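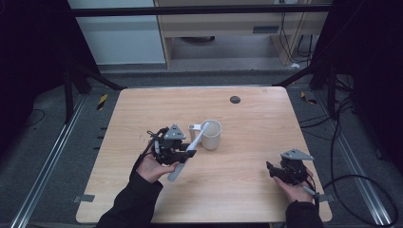 Sollmont Volleyball Notes
@sollmontvbnotes · February 7, 2022

Thread on the Namboodiri Cup weekend for the under-16s. I was at the girls' final and the second half of the boys' final, so the boys' part is thinner.

Girls' final was Sollmont against Josora. Same pairing as the November league game, which Josora won without dropping a set. Sollmont came in with a different setter and a taller middle and it was a different match from the first rotation.

Sollmont took the opening set on serve. They kept going short to zone 2, and Josora's right-side passer kept getting pulled in and then had no run-up to attack. Josora didn't adjust until they were well behind.

Set two went the other way. Josora moved their libero over to cover the short ball and told the right side to stay home. Simple change. Sollmont kept serving short anyway for most of the set, which I didn't understand and still don't.

Third set was the best volleyball of the weekend. Long rallies, very few missed serves, both middles getting touches on nearly everything. Sollmont won it on a block after a scramble that went over the net and back more times than I could follow.

Josora won the fourth comfortably. Sollmont subbed out their outside early in that one and I think they were saving her legs. It looked bad at the time and the Sollmont parents behind me were not happy.

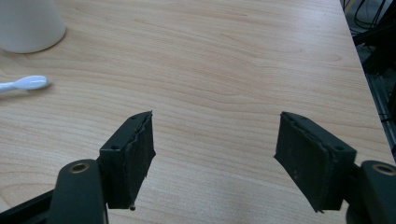

Someone asked me on the way out: why was the deciding set so short?

The fifth set is played to a lower score than the others, and the teams switch ends partway through. It's the normal rule at this age and was used all weekend.

Sollmont got ahead before the switch and held on. The outside they had rested took most of the swings. Final point was a tip over the block that nobody on the Josora side moved for. Cup goes to Sollmont, 3 sets to 2.

Boys' final: Hinderstead over Josora. I missed the first set in the line for coffee and the second was nearly over when I sat down. Hinderstead's serve receive was far cleaner than it was in the fall.

Josora's boys hit the ball harder than anyone there. They also hit a lot of it out. If they get that under control before the spring league they will be a problem for everybody.
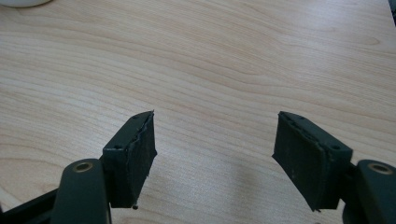
Hinderstead, on the other hand, barely made an error in the set that finished it. Their setter ran the same quick ball to the middle over and over and Josora never put a second blocker on it. Not exciting, but it won them the cup.

On the venue: the Hinderstead gym has 80 seats on the bleachers and they were full for both finals. People were standing along the far wall. Warm-up time between matches was cut to 30 minutes to get everything in, and play still ran late.

Line judging was shaky in the semifinals and a lot better in the finals – I believe they moved the more experienced officials over. The Josora coach had a fair complaint about a touch call in set three. It wasn't the reason they lost.

Spring league schedule isn't out yet. I've heard Sollmont opens at home against Hinderstead but I haven't seen it in writing. I'll post it when the league does.

Correction to my post on the semifinals: it was Hinderstead's number 5 who served out the match, not their captain. Thanks to the parent who wrote in.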